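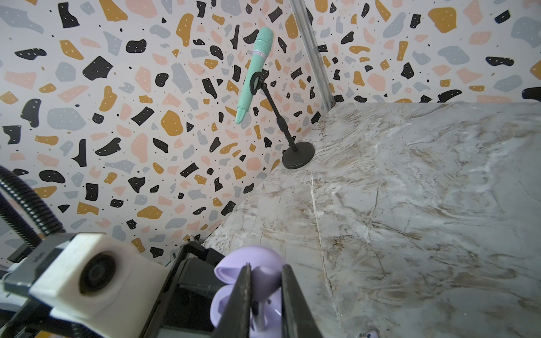
Peel-and-stick wallpaper: your questions

Will it really come off clean?

Sometimes. The packaging always says yes. On a wall with good paint that has had a month to cure, most brands let go without much fuss. On cheap flat paint, expect to lose some of the paint too.

Can I put it over textured walls?

The sellers say light texture is fine. I have yet to see it stay up through a summer. Skim the wall first or pick something else.

Is the pricey kind better?

Lullari costs $76 a roll and Hestar costs $38. I hung both in March in the same hallway. The Lullari was thicker and easier to line up. The corners lifted on both.
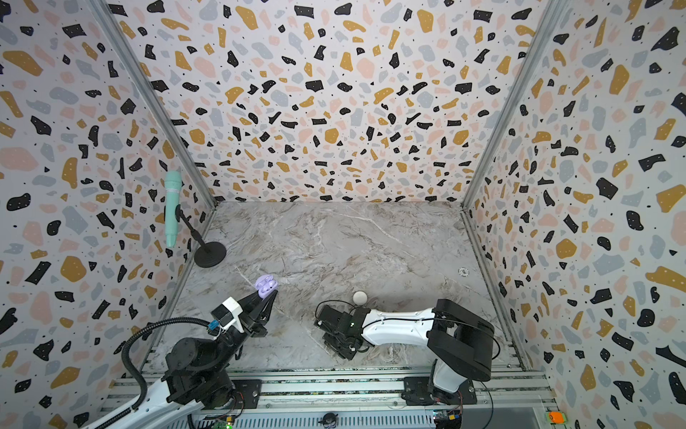
What about busy patterns?

They do hide bad seams, I'll give them that. They also eat up paper, so buy an extra roll from the same batch.

Does "waterproof" mean I can use it in a shower?

No. It means you can wipe it.

Do I need a primer?

Kamran Dogar wrote in to say he skipped it and had no trouble. Maybe so. I'd still prime over fresh drywall.

90 shares | 2 comments

Related
Marble contact paper: does it fool anyone?
Getting old glue off plaster
Genivaldo Pimentel on renting and repainting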